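The Yellow Ones

The cards came to us in September in two apple boxes and a bread bag. Ingeborg Wegener had left them to my son, which surprised me more than it did him. She had lived across the road from us in Girkby until she went into the home at Lilport, and Theo used to take her bins out. I thought he did it for the money. He told me later she had never paid him. They played Janura at her kitchen table when the bins were done.

I had never heard of Janura. It is a card game with animals and weather in it, and as far as I can make out you win by having more weather than the other person. Theo tried to explain it in the car and I said yes a lot.

The lawyer gave us an envelope with the boxes. Inside was one sheet of paper in her handwriting, all capitals, the way she used to write on the bin lids.

KEEP THE YELLOW ONES. SELL THE REST TO HADDAD AND DON'T TAKE LESS THAN 60 FOR THE STORM HERON. THERE ARE 3689. I KNOW BECAUSE I COUNTED.

"That's it?" I said.

"That's pretty good for her," Theo said. "She signed my birthday card with just the W."

We put the boxes in the spare room and they stayed there. I had to move them every time I wanted the ironing board. Theo had shifts at the marina and then he had a cold, and after that he said he was getting around to it. He was twenty and had moved back in, and I was trying not to say things. I said one thing, which was that a person could get a good price for a set of old cards if they were sorted, and nothing for them if they were in a bread bag.

He cleared the table in the back room that weekend. I heard him dragging chairs.

The first evening he only took off rubber bands. They had perished and some had stuck to the top cards, and he worked at them with his thumbnail. He had a saucer for the bits. I brought him a cup of tea and stood there until he asked me if I wanted to help, and I said I could give it ten minutes.

"What am I looking for?"

"The number at the bottom. Small ones over here."

I'm not a card person but I did thirty-five years in the records office at the hospital and I can put things in order. We didn't talk much. Now and again he would hold one up and say its name. Mud Lantern. The Second Gull. He had one called Patience that was a picture of a cow.

"She always had that in her hand," he said. "She'd hang on to it the whole game. It's not even worth anything."

"Maybe she liked the cow."

"She said it was me waiting for her to have her turn."

I laughed and then saw that he hadn't meant me to, or had only half meant me to. He put the cow in his shirt pocket and went on with the pile.

By the third night we had run out of table. Piles slid into other piles. I had put an elastic around the ones I'd finished and he took it off again without saying anything. In the morning I went to the bottle shop and asked if they had any cartons with the dividers still in, and the girl gave me a look and then gave me four. They were no use at all, the holes were far too big. A card went in and lay down on the bottom.

"We need slots," Theo said.

"I can see that."

"Ingeborg had a thing. She had a tray."

He rang the home at Lilport. He was on hold so long that he put the phone down on the bench with the speaker on and did the dishes to the music. When a woman came on, he described it to her, a cardboard tray, brown, with thin bits going across, and she said there was a cupboard of items that hadn't been collected and she would have to look. She rang back while we were eating. There was a tray. There was also a dressing gown and a pair of binoculars, did we want those?

"Yes," said Theo.

I drove, and he went in. I watched him come back across the car park in the rain with the tray under his jacket and the binoculars around his neck. The dressing gown was in a hospital bag. I knew those bags. I put it on the back seat and we didn't discuss it, and when we got home I washed it and hung it out, and it went in the cupboard with ours, where it still is.

The tray changed things. It had narrow slots across the back and at the front, and bays in the middle big enough to lay a pile in. Theo set his laptop up behind it with a list he had found on a website run by a man in Saskatchewan, and he went along checking each card against the list and typing. I could hear it from the kitchen, tap tap and a pause. He talked to the man in Saskatchewan as well, by message, late at night. The man had been looking for one of the weather cards for years. Theo found it in the bread bag and sent it to him for the price of the stamp. I thought Ingeborg might have had something to say about that.

Haddad came on a wet afternoon to look. He ran the secondhand shop by the ferry and I'd always thought of him as lamps. But he sat down and took out a pair of cotton gloves and went very quiet.

"She beat me," he said after a while. "Every winter. I closed the shop early to go over there and she beat me."

"She beat everyone," said Theo.

"With the cow."

Theo looked at him. "She had the cow when she played you?"

"Always the cow. She told me it was me." He turned a card over and turned it back. "Waiting for my tea."

I went and put the kettle on. When I came back Haddad had the Storm Heron in front of him and was offering forty. Theo said sixty. Haddad said it had a soft corner. Theo got the sheet of paper out of the envelope and laid it on the table facing him, and Haddad read it, all three lines, and reached for his wallet.

"And the yellow ones?" he said.

"Not for sale."

"No, no. I know. I only want to see if she kept them."

They were the last thing Theo sorted. She hadn't put them together. They were all the way through, one in the middle of a run of fogs, one stuck inside the flap of a box, so that you'd have to go through every card she owned to be sure of having them. I said so to Theo and he said he'd worked that out in the first week. He said he had gone slower after that.

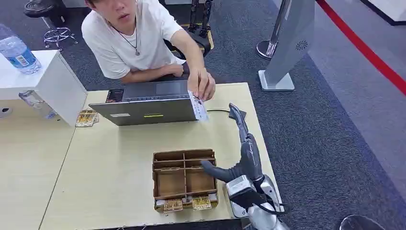
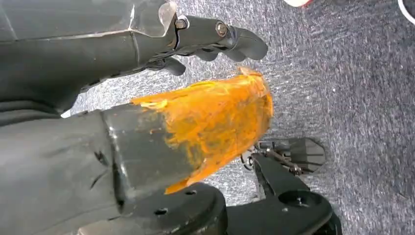
First picture: Theo with the laptop and the tray, two of the yellow ones standing up in the front.

He took the room in Lilport after New Year. It's over the chandler's and it has a window on the harbour, so the binoculars went with him. I helped him carry things down to the car. The tray was on the passenger seat with a towel over it and the belt done up.

"You could leave that here," I said. "It'd be safe."

"I know."

He rang that night to say the hot water worked and the man downstairs had a dog. Then he asked if I had any plans for the weekend, and I said not really, why, and he said Haddad was coming over with his gloves and they needed a third.

"I don't know the rules," I said.

"You get more weather than the other person."

I said I'd bring something to eat. When I went to get my good coat out of the cupboard there was a card in the pocket, and I had to take it over to the lamp to see what it was. It was the cow.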